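Questions I get about renting out the spare room

I've been renting out the room over our garage in Orndale for a while now, and people keep emailing me the same things. So I wrote it all down!

Do I need my own bathroom for guests?
No, but you'll get more bookings with one. Ours is tiny – a toilet, a sink and a shower you can just about turn around in – and guests are fine with it. 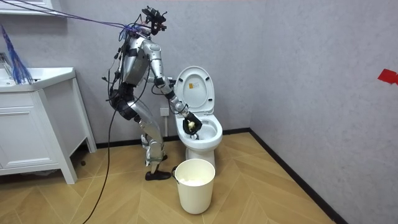
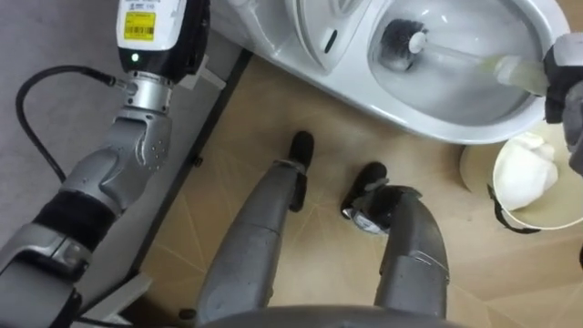
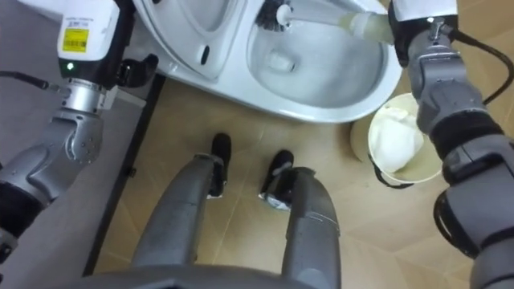 How much do you charge?
$46 a night, with a two-night minimum. I tried single nights and the laundry wore me out.

Do you meet every guest?
I try to. If I'm out, my neighbor Ghazal Jafarzadeh hands over the key (and usually a plate of something).

Can guests bring pets?
Dogs, yes. Cats, sorry, no – my husband sneezes for days.

When are you busiest?
March, hands down, when the garden fair is on. Write early if you want those dates.

Would you do it again?
Oh, sure. I've met lovely people, and last year it paid for our new water heater.

How do I book?
Just email me with your dates and I'll get back to you by the next evening.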